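About Us

Durnusden Robotics Learning Center
A teaching and data collection unit of Dridport Technical College

The Durnusden Center gathers examples of everyday handling tasks for systems that learn by being shown. Our operators guide two-armed robots through ordinary kitchen and household work, and the recordings are prepared for use in training and testing.

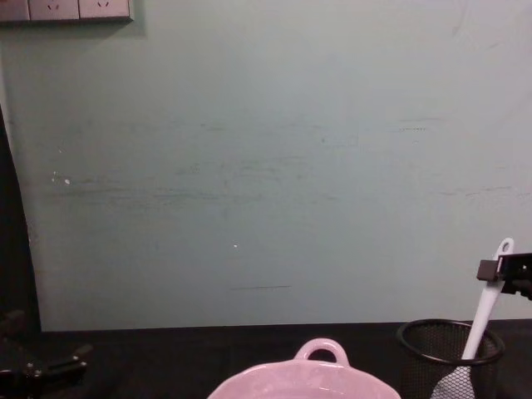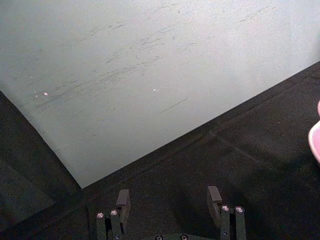
Our Work

Each example is a full record of one attempt at one task. It joins the views from the cameras on the robot with the positions of both arms and a short written instruction. Views from chest height show the general layout of the table, while views from the wrist show the area close to the gripper fingers. Both are kept, and both are checked before an example is accepted.

The household collection currently holds 378 tasks. Of these, 370 have passed review and are open to partner institutions. The remaining eight are being recorded again under revised instructions.

Failed attempts are labeled and stored with the rest. A system that has seen only clean work tends to do poorly after a missed grasp, and our partners have asked for this material from the beginning.

Our History

The Center was founded as a joint effort of the college and the Purnmont Institute, with 2 robot stations in a former language laboratory. Review of recordings was at first carried out at Purnmont. It moved to Durnusden in January, together with the archive and the training program for new operators.

Our Operators

There are 43 trained operators on the current roster. Most are students of the college, and all are paid for their hours. Training covers safe use of the arms, camera checks, resetting the table between attempts, and the writing of plain task instructions. New operators work beside an experienced colleague until their recordings meet the review standard.

The Aoun Archive

Accepted recordings are held in the Aoun archive, which is open to schools and research groups by written agreement. Requests should state the tasks needed, the camera views required and the intended use - incomplete requests are returned to the sender. Schools within the Dridport district pay no fee.

Page last reviewed Wed 27 October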